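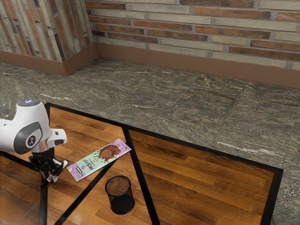 NOTES -- tables talk, library version. 20 min + questions. Slides are just for looking at, dont read them out.

Start

Hi, thanks for coming out. Name, where I work, Adwoa Ankrah, small shop on the Grimorwood road, tables mostly. Chairs if you beg.

Ask: who has a wood table at home? Who has a ring on it? Hands. (Wait. Let them laugh.)

Tonight = what finish is, which one you have, how to fix the usual stuff. Skipping stain completely, whole other talk. Skipping outdoor furniture too, ask me after.

1. Why wood moves

Takes in water from the air, gives it back. Gets wider and narrower across the grain, hardly at all along it. That one fact explains most of the cracks people bring me.

Story -- the Kolev table. Teodora Kolev's big walnut one. Top screwed down tight on all sides, came from a damp house, went into a dry one with the heat blasting. By spring there was a split you could slide a coin into. Nothing wrong with the wood. Screws had no slots. Fixed it with figure-eight clips, still going fine, she hosts thanksgiving on it.

Finish slows this down. Doesn't stop it. Say that twice.

Finish both sides of a top!! Bottom too. People skip the bottom and then the thing cups.

2. Three families

Oil -- tung, linseed, the blends. Soaks in. Easy to put on, easy to patch. Weak against water. Looks the best on darker grain, my opinion, fight me.

Film -- poly, lacquer, shellac. Sits on top. Poly is tough and a pain to repair. Shellac is lovely and hates alcohol, so think about who drinks at your house.

Hardwax oil -- in between. What I use on nearly everything now. Thin coat, wipe it ALL off, and I mean all. If its sticky the next day you left too much.

Wax by itself: fine on a box. Not on a table you eat at.

3. What do I have?

Hidden spot, underneath, near a leg. Drop of denatured alcohol. Goes tacky, probably shellac. Nothing? Try lacquer thinner on a different hidden spot. Still nothing, likely poly. Water drop that soaks in and goes dark = oil, or the finish is worn out.

Window open for this. No candles. Somebody asked once.

Old paint or old anything, test for lead before sanding. Don't rush this bit.

4. Rings

White ring = moisture in the finish. Usually fixable. Dry cloth first, warm iron over a cotton t-shirt, few seconds, lift, look, again. No steam. Keep the iron moving.

Black ring = water got to the wood and reacted with it. Oak is the worst. Oxalic acid, gloves, goggles, rinse well. Or live with it. I have one at home and I live with it.

Pass around the two sample boards here (the Hisier Hall ones, in the blue bag). Get them BACK this time.

5. Refinishing an oiled top, quick version

Clean it. Mild soap, wrung out cloth, let it dry overnight.
Sand 120, 150, 180. With the grain. Stop at 180 for hardwax or it wont take properly.
Vacuum, then wipe.
Thin coat, wait for whatever the can says, wipe off.
Second coat next day if it looks thirsty.
No hot pans for a couple weeks.

RAGS. Slow down here. Oily rags can catch fire by themselves in a pile. Lay them flat outside to dry, or into a metal can with water and a lid. Tell the trash can story from July -- short version, people have dinner to get to. 6 rags, one plastic can, back wall of the shed gone black.

6. Day to day

Coasters. Felt under lamps.
Wipe spills now not later.
Skip the silicone polish, it makes every later repair harder and you get little craters when you recoat.
Leaves -- pull them out of storage now and then so they age the same color as the top. Sun changes wood. Cherry gets darker, walnut gets lighter.

If running long cut 6 and go right to questions.

Questions I always get

Can I sand veneer? Lightly, by hand, and stop early. Veneer might be 1/32 of an inch, sometimes less. Power sander goes through in a blink.

Butcher block? Mineral oil, often.

How much do you charge? Depends, come see me, cards by the door.

Thank the library, thank the Akpalu family for the coffee. Boards. Blue bag. Turn off projecter.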